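# The drawer where the bags live

In the flat where I grew up, in Pliven, the bags had their own drawer. It was the lowest one beside the cooker, and it did not close completely from one winter to the next. My mother folded every bag into a triangle, very tight, the same way one folds a flag. My grandmother, who lived with us, considered this a waste of a good evening. She tied hers in a knot and threw them in on top. So the drawer had two religions in it, and when you pulled it open the knots jumped out and the triangles stayed.

I have lived abroad for many years now and I have such a drawer again. I did not plan it. One day I moved the baking trays to another place and the bags came in, like water finds the cellar.

When I began to ask people about their bags, I expected short answers. I got long ones. A neighbour on my staircase keeps one big bag on the back of the kitchen door and all the others inside it, and she was surprised that a person could do it differently. A man at my language course keeps them in the sleeve of an old pullover, sewn closed at one end, with the cuff at the bottom so he can pull them out one at a time. A former colleague keeps none at all, and she told me this in the voice people use for having stopped smoking.

The thin bag is not an old thing. My grandmother remembered well the time before it, when she went to the market with a net made of string and the potatoes looked out through the holes. Eggs travelled in newspaper. Meat travelled in brown paper and had to go home directly. The first plastic bags in our house came from a cousin who had been to the West, and they were not used for shopping. They were washed, dried on the line with two pegs, and taken out for visits to the doctor or the theatre. One of them had a picture of a palm tree. It lived with us longer than the cousin's marriage.

Later the bags came in every shop and they cost nothing, and the washing stopped. But the keeping did not stop. I think this is the part that interests me most. A thing that is rare, we keep with reason. When it becomes common the reason goes away, but the hand still does the same movement after the shopping is unpacked.
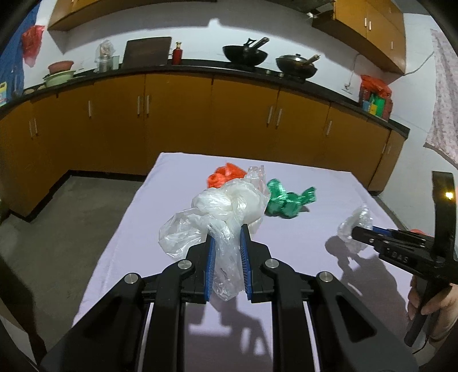
The movement itself is worth some attention. I asked four people to show me how they put a bag away, and all four did it without looking. The knotters first push the air out with the side of the arm, then twist, then pull one end through. It takes three seconds and the result is never the same size. The folders need a flat surface. They make a long strip, then they turn the corner over and over until only a small tail is left, and the tail goes into the pocket. A good folder can be recognised by how hard the triangle is. My mother's could be thrown across a room.

Each side has its arguments. The knot is quick, but opening it with cold hands in front of a full rubbish bin is a punishment. The triangle takes almost no place, but it needs patience, and it does not forgive a bag with a hole, which fills with air in the middle of the work and has to be started again.

In Colinik, the small town where I spend part of each summer, the bakery began a few years ago to ask a little money for every bag. People were angry for one month. Then they began to bring their own from home, and these were the most beautiful bags I have seen in years. All the drawers of the town had opened. There were bags from shoe shops that closed long ago, from a petrol station on the road to the sea, from Torres, the department store on the square, which is now a bank. An old lady in front of me in the queue had a Torres bag with the handles repaired with tape, and the girl behind the counter, who could not have been born when the shop closed, put two loaves into it with great respect.

It was in Colinik too that I first saw an Iter bag. Iter was a bus company, and it gave every passenger on the night line a bag for the stomach, in case of the mountain road. Nobody in my family was sick on that road, so we brought the bags home. We had perhaps too many. My grandmother kept buttons in one, seeds in another, and in a third one the papers of the flat.

I do not want to write that the bags are good. I walk beside the river in February, when the trees have no leaves, and I see what hangs in the branches. The shops are right to ask money and I pay it with a red face when I forget my cloth one. But I notice that the people who feel the most guilt about plastic are often the ones who throw it away fastest, and my grandmother, who never in her life used the word environment, could make one bag work for a whole season.

When we emptied her room after she died, I took the job of the drawer. There were 200 bags in it, and I know the number only because my mother wanted to know it. She sat at the table, opened the knots one after another with her nails, and folded each bag into a triangle. It took her until the evening. At the end she tied the last one in a knot and put it back on top, and the drawer still did not close.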